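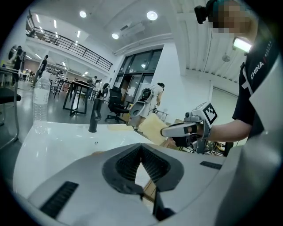
Project notebook, Urkotik student build — Dec 29, 2025

Task: two-operator cardboard handling. One hand-held gripper holds the sheet upright over the white table, the other comes in for the second grasp. Head camera on, marker mounted on top of the gripper.

Settings carried over from the last entry. Recording folder is 821. Clip length capped at 300 frames; Daithí wants it longer, but the Stovby laptop drops frames past that and I have not found the cause.

Open points:

Marker pose jumps when the gripper is tilted far over. Ultan Noonan suspects glare from the ceiling lights. I suspect the calibration file, last redone in April. Rerun calibration first, then argue.

Sheet flexes between the jaws. Try gripping 5 cm in from the edge and compare with the corner grasp. Same cardboard for both.

Finger opening is logged in raw counts on one unit and in millimeters on the other. Convert at load time, leave the raw files alone.

Clocks on the 2 grippers drift apart over a long session. Tap the jaws together at the start of each clip and align on the spike.

Ultan has the conversion script. Daithí Ó Dubhghaill has the calibration board and the spare Brondach cable. I will write up the grasp comparison before the next club meeting.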